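4.2 Session-level filtering of hand-held gripper demonstrations

Demonstrations recorded with a hand-held gripper carry no joint readings, so every action label has to be recovered from the camera stream and the tracked pose of the tool. Errors in the pose therefore enter the policy twice, first as a wrong observation of where the gripper was and again as a wrong target for where it should go next. In Section 3 we treated the pose track as given. In this section we describe how the Liromance pipeline decides which parts of a track can be used for training, and we report the effect of that decision on the tabletop tasks.

Each session was recorded by one operator holding a gripper in each hand. The raw sessions were cut into episodes by the operator's own start and stop signals, which gave 1,000 episodes over 10 tasks. We did not ask operators to repeat an episode that felt wrong. Earlier trials with the Sendby recorder showed that operators discard slow but correct motions far more often than fast and faulty ones, and we wanted the filter to see both.

The filter, Miruler, works in two passes. The first pass looks at each gripper alone. It computes the frame-to-frame change in position and orientation and marks any step that exceeds the limit of the slower of two motion models, one fitted to free motion and one fitted to contact. A marked step is not removed at once. It is kept if the steps on both sides agree with it after smoothing, and dropped otherwise. The second pass looks at the two grippers together. Whenever the marker on one gripper is visible from the camera on the other, the relative pose can be measured directly and compared with the relative pose implied by the two separate tracks. Disagreement between these two values is the main signal we use – it does not depend on the map, and it grows with drift in either track.

An episode is rejected when the median disagreement passes a fixed threshold or when the marker is seen in too few frames for the median to mean anything. The threshold was set on a held-out group of sessions from the Lò site and was not changed afterward. Episodes rejected for lack of marker views were kept in a separate pool, since many of them have good tracks that cannot be confirmed.

Of the 1,000 episodes, 345 were rejected by one rule or the other. The rejected episodes are not spread evenly over tasks. Tasks in which both hands stay over the same object lose few episodes, while tasks that send one hand to the far side of the table lose many, mostly through the visibility rule. Figure 7 was taken from the camera on one gripper during a session in the shared workspace, with the operator holding the other gripper over the table. Background motion of this kind was left in the data. We masked neither people nor furniture, and the pose tracker received the same images as the policy.

Policies trained on the accepted episodes were more reliable than policies trained on the full set, although the full set is larger. The gain was clearest in tasks that end with a placement, where a small offset in the final pose decides the outcome. For tasks made up mainly of pushing, the two training sets gave results that we could not tell apart. Adding the unconfirmed pool back with a lower sampling weight helped in the long tasks and did no harm in the others.

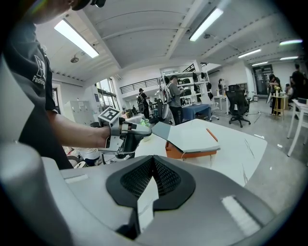
Can the second pass be run when only one gripper is used? It cannot in its present form, because the check needs a second tracked body that the camera can see; a marker fixed to the table at a known pose would supply the same kind of measurement.

Figure 7. View from one gripper's camera toward the operator. The other gripper is in the operator's hand, with its square fiducial marker on top.

The limits of the method follow from its inputs. If both tracks drift by the same rigid motion, the relative pose stays correct and the episode is accepted. We saw this in sessions where tracking was restarted for both grippers from a poor view of the room. Such episodes remain usable under relative action labels but should be kept out of any training run that uses absolute poses.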